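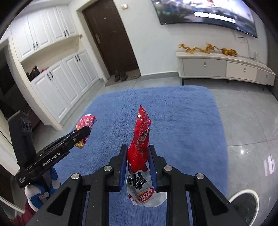 Chapter 4
Packaging and the Price You Pay

I spent my first two years out of college buying bags for a snack company called Panicker. Not the snacks, mind you – the bags. When I told people at parties what I did, they usually went to find another drink. I loved it, though, and I still can't walk down a grocery aisle without turning things over to look at the seams.

My boss there was Bernadette Kasprzak, and on my first Wednesday she dropped a stack of supplier quotes on my desk and asked me which one was cheapest. Easy, I thought. I ran my finger down the price column and picked Flisex. She shook her head and told me to come back after lunch with the right answer.

It took me until four o'clock. Flisex had the lowest price per bag, sure, but they shipped on pallets that didn't fit our racks, and they wanted payment up front. Stulteck charged more for each bag and let us pay after 40 days. Trandis sat in the middle on price but would only print in huge runs, so we'd have been paying rent on a room full of bags for a flavor we might drop by spring. Once I added freight, storage and the cost of borrowing the cash, the order of the list had completely changed!

What I worked out that afternoon (slowly, and with a lot of crossed-out numbers) is called landed cost, and it's the main idea in this chapter. Landed cost is everything you spend to get one usable unit to the place where you need it. The price on the quote is part of that, often the biggest part, but you can't compare two suppliers until you've filled in the rest.

We'll start in Section 4.1 with unit price and how volume discounts work. Section 4.2 covers freight and storage, and 4.3 deals with scrap, meaning the bags that get thrown out when a machine is being set up or a seal fails. Students tend to skip scrap. Please don't! In the case study at the end, Songül Yazıcı's team loses 2972 bags in one shift, and you'll need to decide who should pay for them.

You won't need any math beyond percentages. Keep a calculator nearby and work the problems as you reach them, before you read my solutions.

Key terms: unit price, landed cost, minimum order, payment terms, scrap rate

Warm-up

Pick something you bought this week that came in a package. Write down every cost you think the seller paid before it reached the shelf, and hang on to the list – we'll come back to it in Section 4.3.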